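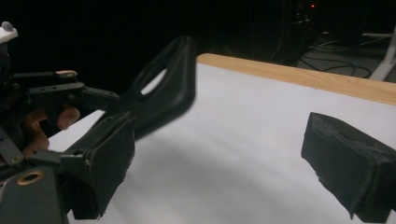 Britetham, May

5 min read

Lost something on the bus? Questions we get at the counter

Quick rewrite of the old page. Covers all Akinola Line buses, the Biltalgate station and both park-and-ride lots. Trains are separate, see the last question.

I left something on the bus just now. Can you stop the bus?

No. Sorry. We can radio the driver if you call while the bus is still out, and the driver will look at the next layover, usually Biltalgate. They won't look between stops. Have the route, the direction and where you got off. Bus number too if you caught it (painted over the front door, also inside above the mirror).

When will my thing get to the counter?

Buses get swept at the end of the shift, not the end of the trip. Most things come over to us the next morning, on the supply van. Things left on the 121 take a day longer, that bus sleeps at the Cloritz garage on the other side of the river and the van doesn't go there every day. Please don't go to the Cloritz garage. There's no counter, there's no public entrance, and the guard at the gate can't go look for you.

Where are you and when are you open?

Lower level at Biltalgate, past the ticket machines, left of the restrooms. Open 9 a.m. to 5 p.m. with a gap at lunch that moves depending on who's in. Closed holidays. If the shutter is halfway down we're still open, knock.

Do I have to come in person to report it?

No. Phone or the paper form, either's fine. Forms are in the rack at Biltalgate and most drivers carry a few. One form per item please. We had a form last winter with a stroller, a hat and a bag of library books on it and the three things turned up in three different weeks, which made a mess of the log.

What should I write on the form?

Things that only the owner would know. "Black umbrella" matches half the shelf. "Black umbrella, bent rib, button missing" gets found. For bags, what's inside. For keys, how many and what's on the ring. For glasses, the color inside the arms if it's different. Leave out the value, we don't use it.

Do you take phones?

Yes, phones go in the locked cabinet, powered off. We don't answer them when they ring. We used to, it went badly. If yours shows as being at Biltalgate on a map, call us first anyway — the map can be a block off and it may well be on a bus parked outside.

To get a phone back, unlock it in front of us. If the battery is dead we have a charger for the common plugs and you can wait on the bench. If you can't unlock it, a photo of the box with the serial number will do, or the bill.

What about cases, chargers, earbuds?

All of that goes in one bin with the date on the tag, no log entry for each one. You're welcome to look through the bin at the counter, we'll stand there while you do. Single earbuds get kept the same as pairs. Cables too, though I'll be truthful, most people don't come back for a cable.

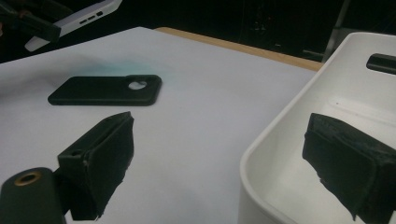
If you had a card tucked in with the case, say so when you call. Cards get pulled out and go in the envelope drawer on their own, so the case could be in one place and your card in another. We've handed back cases without the card before and then the person had to make a second trip. Ask for both.

How long do you keep things?

Most items 7 weeks from the day they reach the counter. Food gets tossed the same day. Wet clothing, we hang it up if there's room and if not it goes in a tied bag, so come soon. Medicine goes to the pharmacy drop-off after 5 days, call early if it's something you need and tell them it's medicine right at the start of the call.

Passports and licenses get sent back to whoever issued them. Bank cards are cut up after 9 days. You'll have cancelled it by then anyway, hopefully.

What happens after that?

Clothes, umbrellas and bags go to the Britetham thrift store on Mill Street. Bikes go to the spring sale. Electronics get wiped by a contractor or recycled. Staff can't buy or take anything, people ask.

Is there a fee?

Nothing for small items. Bikes, strollers and anything that needs two people to carry, 7 dollars. Cash or card. No charge at all for medical equipment, canes, walkers, hearing aids etc.

Can someone else pick it up for me?

Yes. They need a note from you with your name, your number and what the item is, plus their own ID. A text message on their phone is OK if it shows your number. Not for phones or wallets — those you have to come for yourself.

Can you mail it?

Inside the state, yes, you pay postage up front. We don't mail glass, anything with a loose battery, or keys that have an address on them. Allow a week, it goes out when somebody has time to pack.

My kid left a stuffed animal. Is there any chance?

Good chance! Drivers are pretty careful with those and they get their own shelf, seperate from the clothes. Send a picture if you have one, even an old one. After the 7 weeks we tend to hang on to them a bit longer. Not official.

I found something on the bus. What do I do with it?

Give it to the driver. Or bring it down to the counter if you're passing through. We'll need the route and where it was, seat or floor, front or back. You don't have to leave your name. If it's a bag with nobody near it and you'd rather not touch it, just tell the driver and move up front.

I reported mine and haven't heard anything.

Means it hasn't come in, or it came in and doesn't match what's on the form. We call when there's a match, two tries, and leave a message if your voicemail isn't full (check it). You can call back as often as you like but once a day is plenty. Have the form number ready, top right corner, it's the one in red.

What about the train?

Different company, diferent counter. Theirs is upstairs on the main level by platform 5. If you took the bus and the train on the same trip, file with both. Things do get handed in at the wrong place and we swap a box with them in the afternoons, but the box only gets checked against forms we have on our side.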